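Ticket 2458
Product: Rudance label and packing slip module
Site: Grosent
Status: Closed
Opened: 7 Apr 2025
Priority: Normal

Summary
Packing slips print with the wrong carton size when an order is split across two cartons. Shipping labels for the same orders print the correct size.

Reported behavior
Orders that fit in one carton print normally. When the order is split, both slips carry the dimensions of the first carton. The second slip should carry its own. Carrier charges are not affected, as the label reads its values from a different table. The customer service desk at Grosent found the fault when a buyer asked why the slip and the label on the same parcel did not agree.

Environment
Rudance server on the local network, one packing station, one slip printer, one label printer. Carton list imported from a spreadsheet in December. No changes to printer drivers after that import.

Steps to reproduce
Open a test order with enough lines to force a split. Assign the long carton to the first parcel and the short carton to the second. Print slips, then print labels. Compare the size line on each pair.

Result: both slips show the long carton. Labels show long and short, as assigned.

Log entry, first pass
Restarted the print service. No change. Cleared the slip template cache and reloaded the default template. No change. Swapped the order of assignment so that the short carton came first. Both slips then showed the short carton, so the fault follows the first parcel and is not tied to a particular carton record.

Log entry, second pass
Exported the carton list and checked it for duplicate codes. There were none. Inside dimensions and outside dimensions are stored in separate fields. The slip uses inside, the label uses outside. For the long carton the inside length had been typed into the outside field as well. Corrected by hand from a tape measurement of an open carton. The correction did not affect the fault.

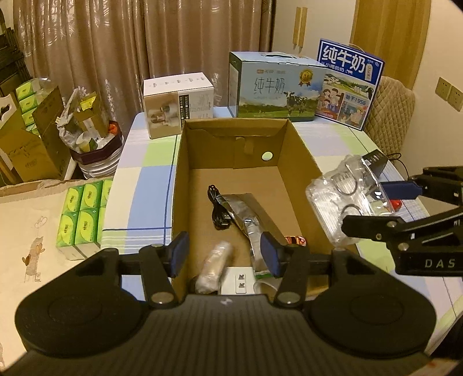
Zuvimside support replied that the size line in the default slip template is bound to the order header, which holds only the first parcel's carton code. Their advice was to bind it to the parcel record and to leave the header field alone, because the pick list still reads from it. They also asked whether the template named Stan was in use at the site, as it carries an older copy of the same line.

Log entry, third pass
Confirmed that Stan is assigned to return orders only. Edited the size line in both templates to read from the parcel record. Saved, reloaded, reprinted the test order. Each slip now shows its own carton. Labels unchanged. Pick list unchanged.

Printed a return order with a split. The size line came out blank on the second slip. Cause: the return form does not write a parcel record until the label has been printed. Changed the print order for returns to labels first, then slips. Reprinted with correct sizes on both.

Resolution
Template binding corrected in default and Stan. Print order changed for returns. Carton list corrected for the long carton, outside length.

Open items
The template edit will be overwritten by the next Rudance update unless the templates are saved under new names. Site has been asked to do this and to point the packing station at the renamed copies. Slips already printed for split orders will not be reissued.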